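共用休憩室 定期安全点検チェックリスト(コメント付き)
対象施設:Kaston棟 2階 共用休憩室および隣接通路
点検日:2024年1月11日
様式:Laseo第4版
判定区分:良/要観察/要是正/対象外

前回点検は12月に実施。前回の要是正項目は末尾の「継続事項」に転記した。測定器はいずれも校正期限内のものを使用した。判定は点検時点の状態に対するもので、使用中の一時的な変化は含まない。

1 通路・避難経路
1-1 主通路の有効幅 良
実測最小値1,000 mm。自動販売機の前面で最も狭くなる。社内基準の下限と同値であり、余裕はない。機種更新で奥行きが増える場合は、設置前に再測定すること。
1-2 避難口前の物品 良
扉の開閉範囲に物品なし。床面の区画テープは北側の端が剥離しかけている。次回までに貼り替え。
1-3 誘導灯の点灯 良
常用点灯を確認。非常点灯は点検ひもにより確認し、切替時のちらつきなし。
1-4 段差の表示 要観察
隣接通路のスロープ始端にある黄色表示が摩耗している。照明を落とした状態では判別しにくい。

2 机・椅子
2-1 天板の端部および角 良
手袋を外し、指の腹で全周を確認する。ささくれ、欠け、塗膜の浮きを対象とする。
2-2 脚部のがたつき 要観察
窓側の1台に揺れあり。アジャスターを調整して収まったが、ねじ山が減っている。次回も揺れが出た場合は脚部を交換する。
2-3 椅子座面の固定 良
座面裏のボルトを増し締めした。締付け前に緩んでいたものは2脚。
2-4 荷重表示 対象外
折り畳み式の机は本室に配置されていない。

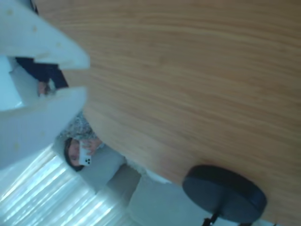 天板の木目に沿った細い筋は、ひび割れとして記録するのか。
爪先を筋に直角に動かして引っ掛かりがある場合に限り、ひび割れとして記録する。引っ掛かりのない濃淡は木目とみなし、判定には影響させない。判断に迷う場合は「要観察」とし、位置を机の短辺からの距離で書き残す。

2-5 机間の離隔 良
椅子を引いた状態で測定する。椅子を収めた状態の数値は参考欄に記入し、判定には用いない。
2-6 清掃剤の適合 良
中性洗剤のみ使用。アルコール製剤は塗膜の白化が報告された机には使わないこと。該当机には裏面に印を付けてある。

3 照明・換気
3-1 机上面照度 良
入口側497 lx、窓側581 lx。いずれもブラインドを閉じ、全灯で測定した。受光部は机上面に水平に置き、測定者の影が入らない位置まで離れて読み取った。
3-2 照明器具の外観 良
カバーの割れ、変色なし。内部に虫の死骸が少量あり、清掃依頼済み。
3-3 換気口 要是正
給気口フィルターに綿ぼこりの堆積あり。交換日の記入欄が空白で、前回交換の時期を確認できなかった。交換し、枠に日付を記入すること。
3-4 換気扇の異音 要観察
強運転で軸受付近から断続的な音。弱運転では発生しない。 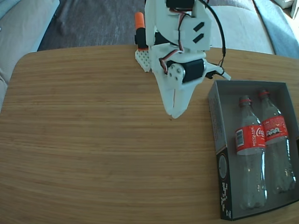

換気扇については、羽根の清掃後に再確認する。清掃で音が消えない場合は軸受の摩耗を疑い、Netton設備窓口へ型番と設置年を添えて連絡する。型番の銘板は本体の下面にあり、脚立を使わなければ読めない。脚立作業は2名で行い、天板に立たないこと。休憩時間帯の作業は避ける。

4 電気・火気
4-1 コンセントの外観 良
焼損、割れ、がたつきなし。冷蔵庫裏の差込口はほこりを除去した。
4-2 延長コード 要是正
電気ポットと電子レンジが同一の延長コードに接続されていた。合計消費電力がコードの定格を超える。電子レンジを壁面の専用コンセントに移し、コードは回収した。再発の場合は延長コードの備え付けを廃止する。
4-3 漏電遮断器の動作 良
テストボタンにより遮断を確認し、復帰させた。冷蔵庫の再起動も確認。
4-4 消火器 良
圧力指示は緑色範囲。安全栓、封印とも異常なし。設置位置の標識は視認できる。
4-5 電気ポットの置き場所 良
棚の縁から十分に離れており、コードの垂れ下がりはない。

5 廃棄物・保管
5-1 分別容器の表示 要観察
「ペットボトル」と「プラスチック」の表示文字が同色で、離れると区別しにくい。文字色を変更した表示を次回までに準備する。
5-2 容器の満杯管理 良
投入口を超える堆積なし。
5-3 段ボール箱の仮置き 要観察
仮置きは壁際の区画内に限る。底面に湿りや変形のある箱は、持ち上げる前に底を支えること。
5-4 飲み残しの処理 良
流し台脇に排出用の漏斗あり。目詰まりなし。

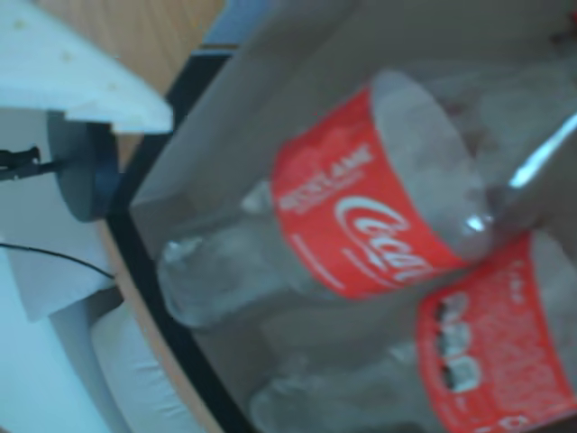
回覧後に寄せられた意見では、5-3の「仮置き」に期限がなく、運用が人によって分かれているという。当日中の搬出とするか、週1回の回収に合わせるかを様式に明記してほしい、箱の側面に置いた日を書く欄も欲しい、との要望であった。

点検側の対応は次のとおり。期限は回収日の終業時までとする。日付は箱の側面に油性ペンで直接記入し、専用の用紙は設けない。記入のない箱は、見つけた時点の日付を点検者が書き入れる。様式への反映は次の改版時に行い、それまでは本コメントを運用の根拠とする。

5-5 空容器の取り外し部品 良
キャップは本体と別に集める。首部に残るリングは、手で外れないものはそのままでよい。刃物で切り取る行為は、過去に指の切創が発生しており禁止する。
5-6 床面のぬれ 良
分別容器の周囲に水滴なし。吸水マットの端にめくれがあり、位置を直した。

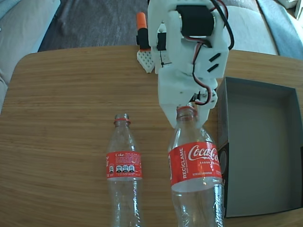

参考写真 大型ペットボトル(透明、キャップなし)

6 救急・連絡
6-1 救急箱の内容 要是正
絆創膏の残数が補充基準を下回る。冷却シートは使用期限切れであった。期限切れ品は抜き取り、補充伝票を発行した。
6-2 緊急連絡先の掲示 良
内線番号を実際に呼び出し、応答を確認。旧番号の掲示物が給湯側に1枚残っていたため撤去した。
6-3 AEDまでの経路表示 良
経路図と実際の配置は一致。

継続事項
(1)Mulligan通用口側のドアクローザー調整。閉鎖速度が速く、指挟みのおそれあり。部品の入荷待ち。それまでは手を添えて閉める旨を掲示する。
(2)窓側ブラインドの昇降コード。垂れ下がりを留める金具が1か所欠損。仮にフックで固定済み。
(3)冷蔵庫の転倒防止器具。取付けは完了したが、壁下地の強度を示す記録が未提出。提出まで完了扱いとしない。

記入上の注意
判定を訂正する場合は二重線を引き、元の文字が読めるように残す。測定値は丸めずに記入する。「要是正」とした項目は、処置の内容と処置後の判定を別行に書く。本票の処置欄に空白がある場合は差し戻しとする。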